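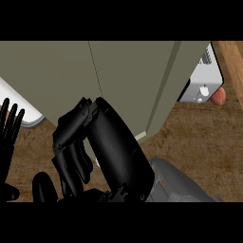
Minutes of the Connective Tissue Disease Working Group, Ustham Regional Laboratory Service, held on Thursday in the pathology seminar room, with Clornomley Hospital joining by telephone. The Chair opened the meeting at 2:05 p.m. and took first the wording of the revised request form for suspected systemic sclerosis. The clinical representatives reported that "partly closed" was being entered for widely differing hand positions, some of them full contractures. It was agreed that the term be kept for a hand with the fingertips curled inward and downward, in the manner of the black robotic hand at the head of these minutes, and that a fixed fist be entered separately as a contracture. The Secretary will amend the guidance notes accordingly.

Present
The Chair (Immunology); the Secretary; Rommel Quiambao (Senior Scientist, Autoimmune Serology); the Quality Manager; representatives of Rheumatology, Haematology and Dermatology; the Information Systems Coordinator. By telephone: the Laboratory Supervisor, Clornomley Hospital.

Apologies
Received from the representative of Nephrology and from the Orow site.

Minutes of the previous meeting
Accepted as a true record, subject to one correction. Under "Sample transport", the words "refrigerated overnight" should read "refrigerated on receipt". Moved by Haematology, seconded by Dermatology. Carried.

Matters arising
The Quality Manager confirmed that the outdated patient information leaflet on antinuclear antibody testing has been withdrawn from all collection centres. Copies may still be held in individual clinics, and the clinical representatives were asked to check their own racks before the next meeting.

The duplicate reporting of extractable nuclear antigen results to Clornomley was traced to a location code that remained active after the ward move. The code has been retired. The Clornomley supervisor asked that the item stay open for another month, as one duplicate had been noted after the change and its source had not been established. Agreed.

Anticentromere and anti-topoisomerase testing
Mr. Quiambao presented the comparison between the existing line immunoassay and the Ingvarsson method. Residual serum from 500 patients had been tested by both. Agreement for anticentromere antibodies was considered satisfactory. Of the discordant results for anti-topoisomerase I, 20 were weak positives by the line assay and negative by the Ingvarsson method, and only 4 of those patients had clinical features recorded on the request that would support the diagnosis.

The Rheumatology representative cautioned against reading too much into the absence of clinical details, given how sparsely the forms are completed. Chart review would be needed before the group could say which method had been correct. Dermatology supported this and offered registrar time for the review, provided that access to the Orow charts could be arranged in advance.

There was discussion of whether weak positives should be reported with a comment or held for repeat testing by a second method. Haematology preferred a comment, on the grounds that a held result is seldom chased and may delay referral. Mr. Quiambao favoured repeat testing, at least until the chart review is complete. The Chair proposed that both be done for the present: the result to be released with an interpretive comment, and the repeat issued as a supplementary report. Agreed, with Haematology asking that its concern about the volume of supplementary reports be minuted.

Indirect immunofluorescence workload
The laboratory is now screening more than 1,000 specimens a month on HEp-2 cells. The increase is attributed mainly to requests from general practice, many for fatigue or non-specific joint pain. The Chair noted that a low-titre result in this setting frequently leads to a referral that Rheumatology then declines, to the frustration of everyone concerned.

The following wording was tabled for low-titre speckled patterns: "Low-titre antinuclear antibodies are common in healthy people. Further testing is not recommended in the absence of clinical features of connective tissue disease." Dermatology asked that Raynaud's phenomenon be named in the comment as a feature that should prompt discussion with the laboratory. Accepted as amended.

Slide reading remains with two scientists at Ustham and one at Orow. Cover for August leave has not been settled. The Clornomley supervisor can release a trained reader for mornings only and will confirm dates in writing.

External quality assessment
Results for the last distribution were satisfactory at Ustham and Clornomley. Orow reported a nucleolar pattern as homogeneous. The slide has been re-read and the error acknowledged; the Quality Manager has opened a corrective action, and the Orow readers will attend a pattern recognition session at Ustham. The Chair asked that the session be open to haematology trainees as well.

Information systems
The Coordinator advised that the revised request form cannot be loaded until the new hand assessment field has been mapped. Free text will be disabled in that field. Rheumatology objected, noting that hands with mixed findings will not fit a single entry. It was agreed that a short comment box be added beneath the field and its use reviewed after the first quarter.

Other business
Dermatology enquired about nailfold capillaroscopy reports being filed with serology results in the electronic record. The matter belongs to the clinics and will be referred to the medical records office.

Actions
Amend guidance notes for the request form: Secretary.
Arrange chart access at Orow: Rheumatology.
Draft interpretive comment for weak anti-topoisomerase I results: R. Quiambao.
Confirm August cover: Clornomley supervisor.
Add comment box to the hand assessment field: Information Systems Coordinator.

The meeting adjourned at 3:40 p.m. The date of the next meeting will be circulated by the Secretary.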